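Lotthorpe Recipe Cards: a plain text collection

README, last touched 9 September 2026

Hi! So this is my pile of typed-up recipes from Lotthorpe, the little home cooking newsletter my family got in the mail for years. I have 112 issues in a box and I've been typing them up on and off since February (mostly in the evenings, mostly with a snack). There are 369 recipes in here so far, and more are coming when my wrists forgive me.

What you get

One text file per recipe, plus a big spreadsheet called index.csv with the title, issue, page, serving size and whatever category the newsletter gave it. The categories are wild. "Luncheon" and "Lunch" are two separate things and I left them that way, sorry! If you want them merged, there's a column called category_clean where I did my best.

Spelling is as printed. Fractions are written like 1/2 and 3/4 so they won't turn into weird symbols on your computer. Oven temperatures are all Fahrenheit. 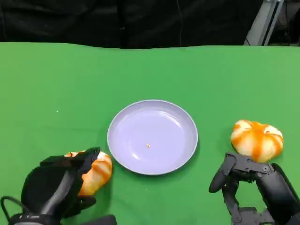
Lavender plate, two striped pumpkin shapes

The baking pages are the best part, if you ask me. They ran a column called Gralwood Bakes with crumbly orange cookies, a seed cake I've made way too many times, and a whole run of shortbreads that differ by maybe a spoonful of sugar. I kept every single one as its own file, even the near twins, and the column called similar_to points you from one to the next.

Stuff that's wrong or missing

A few pages got stuck together and I couldn't read the ends of the recipes. Those have [missing] where the text stops. Please don't guess at the baking soda!

The Vallura pudding shows up in the index with no cooking time. The newsletter never printed one. I go by the wobble.

Anything before 2000 is typed from photocopies, so watch for 1s that should be 7s. If a recipe wants 7 cups of salt, that's me.

Using it

Go for it: cook from it, print it, sort it, whatever. The Verstraete folder is my own notes and swaps, so keep that apart if you only want what was printed. Found a typo? Open an issue with the file name and the line, and I'll check it against the paper copy.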